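Water, Grades and Bad Culverts: Dilek Başaran on Maintaining the Huenchumán Traverse

Dilek Başaran has spent 15 seasons as trail supervisor on the Huenchumán Traverse, the hiking route that starts at the gravel lot in Asovville and ends at the Prorden ferry landing. She talked with us on Mon 22 January at the district office, where she was drafting the work plan for the coming season. The conversation dealt mainly with drainage, which takes up most of her crew's hours.

Asked what damages a hiking trail most, she did not mention hikers. "Water moving along the tread," she said. "Boots loosen the soil. Water carries it off. If the water leaves the trail soon after it gets there, you can take a lot of foot traffic."

The first section out of Asovville was built on an old logging grade that runs nearly straight up the slope. Başaran considers it the worst-placed part of the route. The tread has cut down below the ground on either side, so runoff has no exit. Her crew has tried water bars there with mixed results.

"A water bar set at too shallow an angle fills with silt in one season," she said. "Then the water goes over the top and digs a hole on the downhill side. You come back and the bar is a step. People walk around the step, and now the trail is wider."

For new work she prefers grade reversals, short dips where the trail drops slightly and then climbs again. A dip is built into the shape of the tread and has no log or rock to come loose. It has to be laid out before construction, however, and it's hard to add to a trail that already follows the fall line. For that reason the plan calls for moving 800 feet of the logging grade onto the side slope to the east.

The new line was flagged by Shinji Ichikawa, who does most of the layout work for the district. He used a clinometer and kept the average grade well under half the slope of the hillside. Başaran walked it with him twice in November, once in heavy rain.

"I want to see it in rain," she said. "On a dry day every line looks good. In rain you find the seep that isn't on the map."

They found one such seep below the hemlock stand, and the flags were moved uphill to get above it. The change added a switchback, which neither of them wanted. Switchbacks get cut by hikers, and the turn itself is hard to drain. This one will sit behind a rock outcrop so that the lower leg can't be seen from the upper.

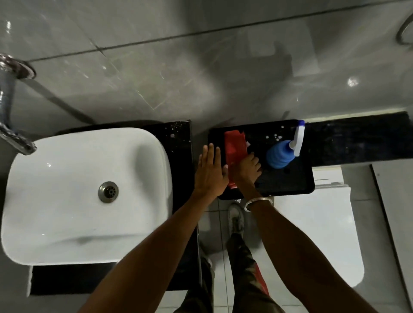
Farther along, the traverse crosses Hovis Creek on a log stringer bridge. The stringers were replaced by a contractor, and Başaran has no complaints about them. Her concern is the approach on the north bank, where a culvert was set too high. Water pools against the fill and comes out through the side of it.

"A culvert is the last thing I'd pick for a footpath," she said. "It plugs with leaves, and you can't clear it with a shovel unless you carry a long one. An open rock drain does the same job and you can see when it needs cleaning."

The culvert is scheduled to come out in the first work period. In its place the crew will build an armored crossing of flat stone, set tight, with the low point in the center. Wenceslao Herrera will lead that job. He has picked the stone from a slide 200 yards up the creek, and it will be moved down with a grip hoist and cable.

The ridge section after the bridge needs little. The soil is thin, the rock is close to the surface, and snow melts off it early. Başaran's crew clears fallen trees there and repaints blazes. Brushing is done every other year, to a width that lets a hiker with a loaded pack get through without getting soaked by wet branches.

The boardwalk through the Prorden marsh is a different matter. It was built in short spans on sleepers laid directly on the peat, and the sleepers are sinking at different rates. Some spans now tilt enough to be slick in wet weather.

"We can shim it, and we have," she said. "At some point you are shimming the shims."

She would like to replace the worst 100 feet with a span on screw piles, but the cost is beyond the regular budget. A request is with the regional office. Until there is an answer, hikers should expect tilted boards and are asked to stay on them anyway. Walking beside the boardwalk breaks up the moss mat, which is slow to grow back.

On timing, she advises people to skip the route during the thaw. The frozen ground underneath keeps meltwater at the surface, and a single group can leave ruts that last until summer. The ridge can be reached from the Prorden side in that period, provided the ferry is running. Hikers who do meet mud on the lower section should go through the middle of it.

"Wear gaiters and walk straight," she said. "Every trail I've had to narrow again got wide from people keeping their shoes clean."

Reports of blocked drains or down trees can be left in the box at either end of the traverse. Başaran asks that they include the nearest marker post and the side of the trail the water is coming from.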